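February 5, 2021

Green day! Opened the new pot of milk paint this morning and I'm already happier with it than with anything we tried last June. It goes on thin and streaky and you think you've ruined everything, then the second coat pulls it all together into one flat, loud green. Kastriot walked past and said it looked like a frog. I'm taking that as praise.

Notes on the test blocks, before I forget:

Sanded to 210 first, then a quick pass at 300 on the corners only. I'd been rounding the edges too much on the Joka set and they ended up looking like soap. Going lighter keeps the face nice and square and still kind to small hands. Yupin wants them a touch softer at the top. We can argue over lunch.

4 coats is too many. Three is plenty, and the fourth filled in the corner on one block so it had a little ridge I had to scrape back.

Benedito's trick of standing them on upturned nails works beautifully, but the nails leave dimples if you move them too early. Leave them overnight!

Color against the white wall: wonderful. I was worried green would go dull next to the red and yellow, and it holds its own completely. With no other color around it the thing practically shouts. 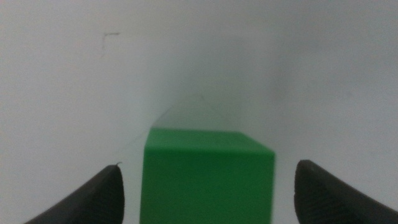 For the full Clernum batch we need 700 blocks, a fifth of them green, and I think one big pot will get us some way past halfway. Zdenka is asking whether the supplier can match the tint on a second order. If they can't, I'd sooner mix both pots together in the big bucket before starting, so we don't end up with two greens in one box.

Still to sort out: the matte finish picks up pencil marks very easily, so no more marking the bottoms before they're sealed (me, mostly). Nataša has half a tin of wax left from the stacking rings and I want to try it on two of the spares, one buffed and one left alone.

Blue next. The lid is stuck fast, will bring the big screwdriver from home.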